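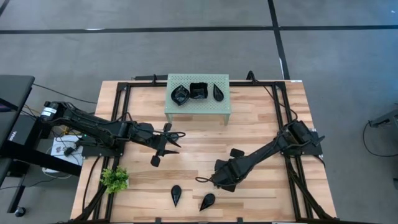 One reader reckons a riser is a waste of bench space and everything should just go in a drawer. Fair enough if you've got drawers. Plenty of work tables haven't, mine included, so the small stuff lives on top or it lives on the floor.

Small riser, a few dishes, timber top. How to set it up so it stays tidy and doesn't wreck the timber. Typing this in between other things so excuse the mess.

What you need
A low shelf with short legs. Metal with a perforated top is good, the dust drops through and you wipe underneath once in a while. Mint green looks nice on honey timber, any colour will do.
Two or three shallow dishes, all the one colour.
Felt dots for the feet, self adhesive.
Timber oil. I use Sungate clear.
Lint-free rags. Reranex ones or a cut up old t-shirt.
Fine sandpaper, only if the top is rough.
Dish soap, warm water, a tea towel.

Time: 40 minutes of actual work, then overnight for the oil.

Step 1. Everything off
All the small stuff into a box or tray. Don't sort yet. Sorting now is how you lose the whole arvo.

Step 2. Clean the top
Wring the cloth right out, barely damp, bit of soap. Go along the strips, not across. Second wipe with plain water, dry with the tea towel straight away. Butcher block hates sitting water, the joins will lift eventually and you can't really push them back.
Sticky label residue: drop of cooking oil, leave it a few minutes, scrape with an old plastic card. Wash that spot again or the finish goes patchy.

Step 3. Sand, maybe
Run your palm over it. Smooth? Skip this. If it's furry, light pass by hand with the grain. Watch the pale strips, they show scratches differently to the dark ones. Vacuum, then a dry rag.

Step 4. Oil
Thin coat. Thinner than you think. Leave it 20 minutes and wipe off everything that hasn't soaked in. If you leave puddles they go tacky and you'll be picking fluff out of it till October.
Oily rags: lay them flat outside to dry, or dunk them in water before they go in the bin. Never scrunched up in a heap, they can heat up by themselves and catch fire. Please do this bit.
Leave overnight. Windows open.

Step 5. Felt the feet
Flip the shelf over. Wipe each foot with metho, let it dry, press a felt dot on and hold it. Bare metal legs on fresh oil leave little marks, and if there's any damp about you can get rust rings too. If it rocks when you turn it back over, double up the felt on the short leg.

Step 6. Place it
Back of the table, a bit off centre. Dead centre always ends up in the way of whatever you're doing. Leave enough room behind to get a cloth through. Keep the front of the table for work, everything you want permanently goes at teh back.

Step 7. Dishes
Mixed shapes are fine if the colour matches. A leaf or heart shape next to a squarish one looks deliberate, same two in different colours looks like a garage sale. I go all black as it hides ink and pencil dust. Got mine from Hoàng, the homewares place near the station, cheap tub by the door.

Shallow dish: things you grab without looking. Clips, keys, rubber bands.
Deeper bowl: things you don't mind digging for. Chargers, tape, spare batteries in their packet.
Third one, leave it empty. It fills up. Tip it out when it does.

One row, side by side. Don't stack them, you'll never lift the top one off.

Step 8. Put back less than you took off
Go through the box now. Used it in the last month, it gets a dish. Otherwise it goes back to the room it came from. Leftover screws in a jar, lid on, in the shed.

Few things that come up

Can I skip the shelf? Yep. Dishes straight on the timber, felt under those as well. You lose the space underneath though, handy for a notebook or a ruler.

Dish with a rough base scratches the painted shelf. More felt. Or a bit of cork.

Shelf slides about. Those clear rubber bumpers instead of felt, but test one on the underside of the table first, some of them stain oiled timber.

Varnished top? Then no oil, it just sits on the surface. Clean it and go to step 5.

How often to re-oil. Flick a few drops of water on. Beads up, leave it. Soaks in dark, time for another coat.

Size: my Vudiro riser was sold as a "mini" and was still too wide for the spot I wanted. Measure first, and measure leg to leg aswell as the top, they're not always the same.

Update on the drawer thing: if you do have one, same dishes work inside it. Check the height before you shut it.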